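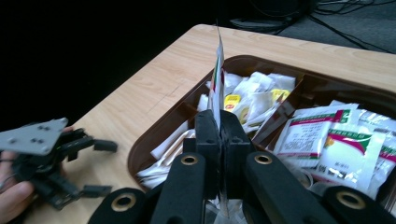
The Case for the Divided Tray
Nov 14, 2018

Office kitchens store single-serve sachets in one of three ways: in the carton they were shipped in, in a bowl, or in a tray with compartments. I have managed shared kitchens in two buildings, first at Ruawai and now at Kallholm, and my position is that the divided tray should be the default. The bowl should be retired. The carton belongs in the stockroom.

The argument is mostly about retrieval. A sachet is a thin, flexible object with printing on one or both faces. In a bowl it settles flat, and the layers below it can't be read. A person who wants one particular tea has to turn over the whole load. Each turn bends corners and works the seams, and a paper sachet with a worn seam leaks. At Ruawai we ran a bowl through the winter and threw out a measurable share of the sugar every month. The granules at the bottom had to be washed out.

In a tray the packets can stand on edge. The top edge of each one is exposed, and the color of the print is usually enough to identify it. Retrieval becomes a pinch and a lift, with no digging. The packet should project above the rim when it comes up, so the fingers never have to go below the divider. For this reason I prefer a tray whose walls are a little lower than the tallest packet it holds.

How many compartments

The Distura catalog lists trays with up to 11 compartments. I consider anything over six a mistake for a general kitchen. Narrow slots fit one packet width only, and suppliers change packet widths without notice. When Berkon sachets replaced our previous sugar in May, they were wider than the old ones by a few millimeters and would not stand in the narrow slots at all. We went back to a plain layout, two by two, and have had no fitting problem with any product.

Four compartments also force a decision about categories, and I think the decision is useful. Ours are sugar, black tea, green and herbal tea, and everything else. The last one attracts criticism. People want the sweetener separated from the creamer. I have tried it. The extra category runs empty first, gets filled with whatever is at hand, and within a week the labels are wrong.

Fill level matters more than the number of slots. A compartment packed tight holds its packets upright but tears them on the way out. A compartment left half empty lets them slump, and then it behaves like a small bowl. The practical test is to push the row to one side with a finger. The gap should admit the finger and no more.

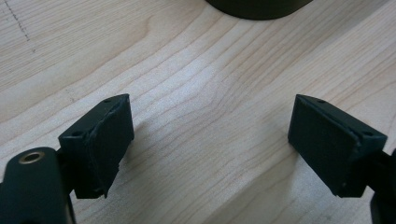 The table around it

A tray should sit on a clear surface with working space in front of it. Cups, spoons and the kettle go elsewhere, far enough away that a spill does not reach the paper. I favor pale wood for the table, on maintenance grounds. Spilled tea dust shows on it and gets wiped. On a dark counter it stays until someone leans in it.

Lids are the other recurring dispute. A clear lid is correct overnight and wrong during the day. Left on, it slows every user down. Taken off, it has to go somewhere, and the right place is flat on the table next to the tray,

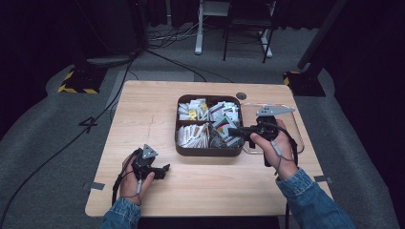
where it can be found at closing. We order refills in cases of 300, and one case of each product is enough stock for a floor. Refilling should be done from the back of the row, with the older packets pulled forward first. Mixed old and new stock is the usual cause of stale herbal tea, and I would put that ahead of any fault in the product itself.

The objection I hear most is that a tray looks institutional and a bowl looks welcoming. I accept the description. A kitchen used by a full floor of people is an institution, and its equipment should be selected for throughput and cleaning time. The tray takes 2 minutes to empty and wipe. The bowl at Ruawai had to be soaked.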